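Can a machine pick up my living room yet?
2023-03-05

My sister-in-law asked me over dinner when she could expect something to do the dishes, fold the towels and chase the stuff her kids leave all over the floor, and I gave her such a rambling answer that I promised to write it down properly. So get yourself a coffee, this one wanders.

I spent eight years on the shop floor at the Toivonen plant in Dinton before I went over to the planning side, and we had plenty of automation there. We had an arm that put lids on tubs, 400 an hour, and it did that all day long without a word of complaint. People who visited would stand and watch it with their mouths open. What they didn't see was the metal guide that brought every tub to the very same spot, or the two of us who came running whenever a lid showed up slightly bent. The arm was wonderful, but it was wonderful at one thing, and we had built half a room around it to keep that one thing easy.

A house doesn't do you that favor. My own house certainly doesn't! The chairs move, the dog's bowl moves, the sun comes in low in March and turns the floor into a mirror, and the laundry is never in the same heap twice. I have one of those round vacuum machines, a Randov, and I'm fond of it, but I tidy up before it runs so that it won't choke on a sock. My husband likes to point out that I am doing chores for the vacuum. He has a point.

Dishes are the chore everyone asks about, and I think they'll be one of the last. Glass is slippery and see-through, forks hide under plates, and there's water over everything. Towels are a little better, and I've watched some very patient folding in videos – slow, but the corners did meet in the end. I'd take slow, to be fair. If a machine needs 40 minutes for a basket of towels while I'm out at the store, what do I care?

The job I'd bet on first is plain old picking up. Sofa cushions especially, and I say that as someone who puts ours back every single evening. A cushion is soft, so you can squeeze it a bit wrong and no harm done. It's big enough to find. It doesn't break if you drop it. And the goal is easy to agree on: it was on the floor, now it's on the couch. The people at Sivcombe, who work on household robots and have been kind enough to answer my long emails, told me they like it as a starter chore for much the same reasons.

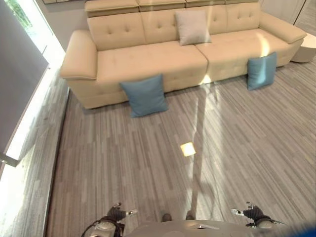 Two blue cushions down on the planks, the gray one on the sofa, and both robot hands out in front.

It looks like such a small job, and I suppose that's what I enjoy about it. Think about what you do yourself, though. You bend down, you get hold of a corner or hug the thing around the middle, you stand up without tipping over, and you set it down so it doesn't slide right off again. Those blue ones are leaning against the front of the sofa, so there's also the matter of getting a hand around something that's resting on something else. And look at that glare on the floor! I squint at floors like that, and I've had a lot more practice.

So my answer for my sister-in-law is a few chores, in some houses, with somebody nearby, and please don't sell the dishwasher. I'd have one for the cushions tomorrow if the price were anywhere near sensible. Next time I want to get into beds, because I have strong feelings about fitted sheets and I'd love to hear yours.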